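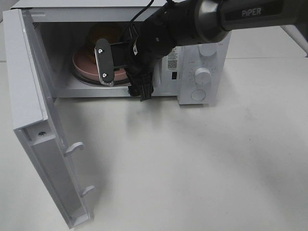 Fuvgate finger plates, second version

Last updated: 2021-11-16
2 min read

Fuvgate is a pair of flat finger plates for a small tabletop robot arm with a parallel gripper. You bolt them on where the old fingers were, and your arm can get hold of thin things with rims. Plates, mostly. Saucers, the lids of tubs, the edge of a tray if the tray is in a good mood.

They were designed and are still made at Costley, the shared workshop where I rent half a bench and a drawer that locks. The name comes from the sign on the old freight door, minus the letters that fell off. I sell them in small batches because I make them in small batches.

Why they exist

I wanted a robot to put a plate in a microwave and take it out again. I was told this would be easy by people who had never tried it, and then told it would be pointless by people who own hands. Both camps had a case.

The trouble is the doorway. A microwave is a box with a hole in the front, and the hole was sized for a human wrist coming straight in. An arm brings its whole wrist housing along, plus a cable, plus whatever angle it had to take to get past the door. Fat fingers bump the lip of the oven or come down on the plate itself. The first version of Fuvgate was fat. It was also bright green, and it was very good at pushing plates to the back of the oven, where they stayed.

The second version is black, flat and rounded at the ends, so that when it does hit something it slides off and you get another go. It will still hit something.

What you get

- One pair of finger plates, black
- A set of silver screws and two spares, which will go under the bench
- One strip of textured grip sheet, enough for the first pads and one change
- A printed card with the hole spacing, so you can check before you blame me

A pair costs $23 plus postage. The mounting holes are slotted and will take up a fair amount of mismatch, but please measure your own gripper first. I can't promise a fit to any particular arm, and the makers of the arms have never heard of me.

Fitting them

1. Power the arm down. Support the wrist before you do, or it will lie down on your work with great dignity.
2. Take off the old fingers and keep the screws in a cup. Write "screws" on the cup if your workshop is anything like mine.
3. Hold the front plate in position and start both screws by hand. Tighten them a little at a time, one and then the other.
4. Fit the rear finger the same way and close the jaws slowly to see that they meet. If one sits proud, loosen it and nudge it along the slot.
5. Stick the grip sheet along the lower edge of each pad. Press hard, and leave it overnight if you can bear to.
6. Check the cable. It needs a loose loop at the wrist with room to turn. A tight cable will pull the gripper off line long before it pulls out, and you'll spend an evening recalibrating a robot that was fine.

Allow around 15 minutes for the lot, not counting the overnight part.

Setting up a plate test

Use a plate with a raised rim. A flat one gives the fingers nothing to hook on to, and you will learn words you didn't know you knew. Put something on it that you don't mind seeing on the floor. I use a plastic-looking hamburger with a heroic amount of lettuce. It's a good judge of smoothness: the bun is tall, and a jerky start shows up in the bun first.

Open the oven door all the way and leave it there. Opening the door is a separate project, and I'd like to keep it separate until at least January. Unplug the oven too. Nothing in this test needs it to cook.

Start with the plate on the table in front of the oven. Bring the gripper in from the side, low, with the jaws open, and stop when the fingers are at the rim. If you come in over the middle you have to be right about the height of the burger. From the side you only have to be right about the rim. 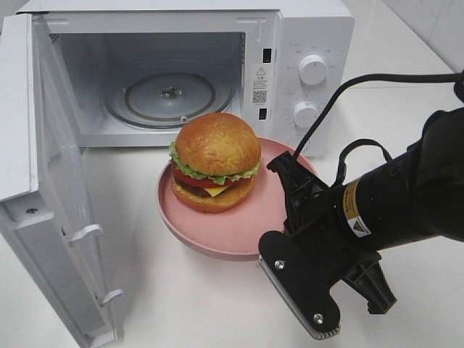

Things that will go wrong

The plate tips. You've gripped too near the rim, or the load is sitting on the far side. Go in deeper or move lunch closer to the fingers.

The plate spins when you set it down. It's on a turntable, and turning is the turntable's one job. Lower straight down and open the jaws evenly.

The fingers catch on the door hooks. Mine have done this more than once. Add a waypoint well clear of the door and resist the urge to shave it off later because it looks slow.

The pads go shiny. Clean them with a damp cloth. When that stops helping, change the sheet. I get 12 long evenings out of a strip, though I fuss.

What one customer thought

Sanne Nijs bought the first pair of this version and runs them on a bench at Drurier. Her review, in full: "Better than the green ones. The card with the holes on it is upside down." She was right on both counts – the card has been turned over.

Ordering and returns

Batches go out when there are enough plates in the drawer to justify a walk to the post office. Leave your address on the order sheet at Costley, or send a note through the workshop. If the plates don't fit your gripper, send them back unscratched and I'll refund you. If they come back scratched I'll know you tried, and we can talk.

A longer pair, called Savolainen, is on the bench now for deeper ovens. They flex too much and I'm not selling them yet, so please stop asking. The green ones are still available, free, to anyone who wants a plate moved to the back of something.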